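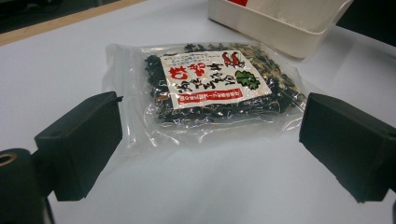

Dried greens, label in Japanese.

26 September 2018
Posted by Ludmila Ondrejka to the Lotham Soup & Stock list

Asnakech Tesfamariam wrote:
> I keep reading that you can make a decent broth with no bones
> and no meat, just dried things from the cupboard. Every time I
> try, I get brown water. I've used dried mushrooms, a bay leaf,
> half an onion and a lot of hope. My husband is polite about it.
> What am I missing? Also, does anyone strain through cloth, or
> is a regular sieve fine?

Oh, I've been waiting for someone to ask this! I've been making cupboard broth nearly every week since July and I'm completely hooked, so forgive the length.

First thing, Asnakech: I don't think your ingredients are wrong, I think your pot is too hot. Dried mushrooms want a long soak in cold water before they go anywhere near the stove. I put mine in a jar in the fridge before bed and by breakfast the water is the color of strong tea and smells wonderful. Pour that water into the pot (leave the last spoonful behind, that's where the grit lives) and slice the mushrooms in after it.

If you use kelp, same treatment. Cold soak, then warm it up very slowly and fish it out before the water bubbles. I boiled mine the first three times and it came out slippery and a bit bitter, and I blamed the kelp. Poor kelp. The thin leafy kinds of seaweed are different, they go in at the very end, right in the bowl if you like, and a pinch swells up to far more than you expect. I once put in a whole handful and we had a pond.

Second thing — brown your onion. Cut side down in a dry pan until it's properly black, not tan. I got this from my old landlady in Mikuš, who did it for chicken soup and would not hear a word against it. It gives you color and a sweetness that half a raw onion never will. A spoon of tomato paste fried in the same pan is good too, though then it's a different sort of soup and I'd leave out the kelp.

Third, salt! A broth with no salt in it tastes like nothing at all, and you can't judge it. I ladle a little into a cup, salt the cup, and taste that. If the cup is good the pot is good. Then I salt the pot when I know what it's going to be used for.

My usual batch now is 9 cups of water, a piece of kelp as long as my hand, a small fistful of dried mushrooms, one black onion, a carrot, the green ends of some leeks and a few peppercorns. After the kelp comes out it gets 26 minutes at a bare simmer with the lid half on. Why 26? I got distracted by the phone once and it was the best one I'd made, so there we are. Soy sauce at the end, a teaspoon or two.

As for straining, a regular sieve is fine for anything you're going to put noodles or barley in. I only get the cloth out when I want it clear. Wet the cloth first or it drinks up a surprising amount.

It freezes beautifully, by the way. I use a muffin tin, then knock the pucks into a bag. Two pucks in a pan of rice and you'll never go back to plain water.

Has anybody tried this with dried celery root? I saw it at the Grirnomus market and didn't buy it, and I've been thinking about it ever since.

Ludmila

Comments

barleyfan: Blackened the onion last night and set off the smoke alarm, but what a difference. Open a window first.

Asnakech Tesfamariam: Cold soak is in the fridge now! I was boiling everything hard for an hour. Will report back.

R.T.: Celery root yes, but only a little. It takes over.

dot in Lotham: Do you reuse the kelp? I slice it thin and eat it with sesame and vinegar.

Ludmila Ondrejka: dot, I've been composting it like a fool. Trying that this weekend.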